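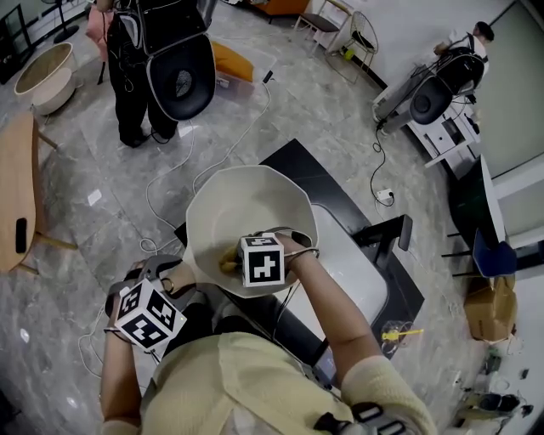

Última modificación de esta página: agosto de 2025

Elogio de la demostración torpe

Llevo ya bastante tiempo metida en esto de recoger ejemplos para que un sistema aprenda a mover cosas, y cada vez que me siento a cenar con gente de fuera del oficio me toca explicar en qué consiste mi trabajo. Digo que pasamos el día cogiendo objetos y dejándolos en otro sitio, con unas pinzas en las manos, para que más adelante una máquina sepa hacerlo. Se hace un silencio amable, alguien me pasa el pan y después llega la pregunta de siempre: ¿y eso no lo puede hacer ya un ordenador él solo, mirando vídeos? Pues en parte sí, y cada vez más, y me alegro mucho. Pero de la parte que no, que es la que a mí me quita el sueño (y me lo da también, que hay días en que vuelvo a casa rendida), quería escribir un poco por extenso.

Mi opinión, para quien tenga prisa y no vaya a llegar al final, es que estamos recogiendo ejemplos demasiado limpios. Nos hemos enamorado de la demostración perfecta: la mano que va recta al objeto, la pinza que se cierra a la primera, el brazo que vuelve a su sitio como si lo hubiera ensayado. Y a fuerza de quedarnos con esas, tiramos precisamente lo que más falta le va a hacer al sistema el día que algo se le resbale.

Empecé en Wullura, cuando el proyecto cabía en un cuarto y teníamos una hoja de normas pegada a la puerta. La había escrito Hendrik Mertens, a quien tengo un cariño enorme y con quien he discutido por esto más veces de las que sería elegante confesar. La primera norma decía: «Si fallas, para, vuelve al inicio y repite». Era una norma sensata. Si uno quiere enseñar a coger una pieza, parece natural enseñar cómo se coge y ahorrarle al alumno los tropiezos. Hendrik venía de un mundo en el que los datos sucios se pagaban caros, y tenía razón en temerlos. El caso es que hicimos la primera tanda así, 500 demostraciones de dejar piezas pequeñas dentro de un cuenco, y descartamos 253. Más de la mitad a la basura. Yo misma borré muchas, con la conciencia tranquilísima, y creo recordar que hasta con cierto orgullo de ama de casa que acaba de pasar el trapo.

¿Qué había en esas 253? Pues de todo. Había algunas malas de verdad, en las que el marcador de la pinza se había perdido de vista tanto rato que no había manera de reconstruir dónde estaba la mano; esas no las lloro. Pero las demás eran gente resolviendo un problema. Una pinza que roza el borde del cuenco, se retira un poco, gira y entra por el otro lado. Una pieza que se queda mal agarrada y que la persona suelta con cuidado para volver a tomarla mejor. Alguien que duda, sencillamente, que se queda con el brazo en el aire mientras decide cuál de las dos manos va a ir. Todo eso lo llamábamos error, y lo apuntábamos en una columna con una equis.

Cuando el sistema entrenado con las buenas se puso a trabajar, lo hizo de maravilla mientras todo iba de maravilla. En cuanto la pieza se le escurría, seguía adelante con la pinza vacía, muy digno, y la abría sobre el cuenco con una precisión conmovedora. No había visto nunca a alguien equivocarse y arreglarlo. ¿De dónde lo iba a sacar? Rosine Tessier, que por entonces acababa de llegar de Juvard y todavía pedía permiso para hablar en las reuniones, preguntó si no podíamos volver a meter las descartadas. Ya no existían. Me acuerdo del sonrojo con el que se lo dije.

Desde entonces defiendo, con toda la pesadez de que soy capaz, que se guarde casi todo, y que se etiquete en lugar de borrarse. Una demostración en la que hay un tropiezo y una recuperación vale más que dos impecables, y vale sobre todo por la recuperación. Si además se marca el instante en que la cosa se tuerce y el instante en que se endereza, quien entrene después podrá decidir si imita el tropiezo (espero que no) o si aprende solamente a salir de él. Es más trabajo, ya lo sé. Etiquetar es lento, aburre y da dolor de cuello. Pero repetir una campaña entera es bastante peor, y para el cuello también.

Hay una segunda cosa que me preocupa y que va pegada a la anterior, y es el sitio. En Ivville, donde trabajamos después, el primer impulso de todo el mundo fue despejar. Mesa lisa, suelo vacío, luz pareja, ningún trasto. Entiendo la tentación, porque en un cuarto así todo sale bien a la primera y una se va a casa contenta. Sin embargo las habitaciones donde vive la gente tienen cables por el suelo, zapatos, sillas cada una de su padre y de su madre, una caja de cartón que lleva semanas esperando a que alguien la baje. Tienen, además, a otras personas haciendo lo suyo al fondo, que se agachan, que abren cajones, que pasan por detrás. A mí me gusta que en las grabaciones haya compañeros trabajando a la vez en otro rincón con su equipo a la espalda. Hendrik lo llama ruido. Yo lo llamo una tarde cualquiera, y es en una tarde cualquiera donde queremos que esto funcione.

Dicho lo cual, no quiero pasarme de romántica, que me conozco. El desorden también se puede fingir, y un desorden fingido es tan inútil como una mesa de quirófano. Hubo una época en que «desordenábamos» las mesas antes de cada sesión, siempre con los mismos objetos, y acabamos teniendo un desorden de catálogo, repetido hasta el aburrimiento. La variedad sale de cambiar de sitio, de personas, de hora del día, de recipiente. Un cuenco de paredes lisas y otro lleno de facetas no le piden lo mismo a la muñeca, y una persona zurda entra en el cuenco por donde a las demás no se nos habría ocurrido nunca. Si yo tuviera que elegir entre 200 demostraciones hechas por mucha gente en muchas casas y el triple hechas por mí en mi mesa de siempre, no me lo pensaría.

Y ahora quiero hablar de las personas, de las que en los informes se habla poquísimo. En los nuestros aparecen como «operador 2», y todo lo que se cuenta de ellas es cuántos episodios entregaron. Hacer esto cansa. El equipo pesa, las pinzas no son una mano y obligan a pensar cada gesto que normalmente haríamos charlando, y a eso se añade el cuidado de no tapar los marcadores, de no ir ni muy deprisa ni muy despacio. Después de un rato largo, una empieza a moverse como cree que le gustaría a la máquina. Se vuelve una rígida. Rosine lo nota enseguida en las curvas, dice que los movimientos del final de la jornada se parecen todos entre sí, como si los hubiera hecho la misma persona con sueño.

Por eso me parece un error pagar o premiar por episodio entregado, y lo digo sabiendo que en Wuyts se hace así y que hay allí gente muy competente que me lo ha defendido con buenos argumentos. El argumento es que así se sabe lo que cuesta cada ejemplo. Bien, se sabe. Pero quien cobra por pieza evita los casos difíciles, coloca el objeto donde mejor se coge, y si algo sale torcido lo borra antes de que lo vea nadie, que es exactamente la costumbre de la que yo venía huyendo. A mí me funciona mejor pedir tiempo: un rato de trabajo, con pausas de verdad, y que salga lo que salga. Salen menos episodios y en la hoja de cálculo queda feo. Los que salen tienen más vida dentro.

También convendría preguntarles. Las personas que recogen ejemplos saben cosas que no están en ninguna grabación: que tal objeto se agarra mejor si antes se le da un empujoncito contra el borde, que con tal recipiente hay que sujetar con la otra pinza porque si no se va de paseo por la mesa, que tal instrucción está escrita de manera que cada cual entiende una cosa. En octubre empezamos a dejar una libreta en la entrada para que cada persona apuntara lo que quisiera al terminar. Pensé que se llenaría de quejas sobre las correas, y hay bastantes, no lo voy a negar, pero entre queja y queja está lo mejor que hemos escrito sobre la tarea. De ahí salió media guía nueva. Las dos páginas sobre cómo soltar un objeto sin que rebote son casi un copia y pega, faltas de ortografía aparte.

Sé que a estas alturas hay quien estará pensando que con suficiente cantidad todo esto se arregla solo, y que mis escrúpulos de artesana se los va a llevar por delante el volumen. Puede ser. Me lo han dicho compañeros a los que respeto mucho, y no tengo con qué demostrarles lo contrario. Solo digo que la cantidad se compone de algo, y que si ese algo es mil veces la misma mano descansada yendo recta al mismo cuenco, vamos a tener una enorme cantidad de muy poca cosa. Mejor sería crecer con los tropiezos dentro, digo yo, y con los zapatos por medio.

Hendrik, por cierto, ha cambiado la norma de la puerta. Ahora pone: «Si fallas, sigue». Debajo, con su letra menuda, ha añadido que se avise en voz alta para poder marcarlo luego -- y en eso, mira, estamos completamente de acuerdo. Lo de la gente al fondo todavía lo estamos hablando.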